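About Girnier Interiors

Girnier Interiors plans and installs built-in storage for bedrooms, hallways and home offices. The workshop is in Mondside, with a second measuring office in Teten. All carcasses are cut, edged and drilled in Mondside and delivered flat to the site.

A standard wardrobe unit is 40 inches wide. Units wider than that get a center partition so the shelves do not sag under load. Hanging rails are set 64 inches above the floor unless the order form says otherwise. Side panels are scribed to the wall on site, and gaps at the ceiling are closed with a painted filler strip.
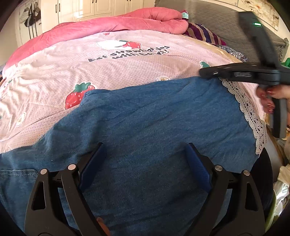
One customer in Teten wrote that the drawings showed every shelf height before she signed, and that the only change on installation day was a filler strip cut narrower to clear a light switch. Changes of that kind are made on site at no charge.

Doors are supplied by Tabrizi, hinged or sliding. Sliding tracks are surface mounted and can be removed without damage to the floor. Replacement rollers and dampers are kept in stock at Mondside.

The showroom covers 2,000 square feet and is open by appointment until 5 p.m. It is closed for the first half of July. Bring room dimensions, ceiling height and the position of outlets and radiators.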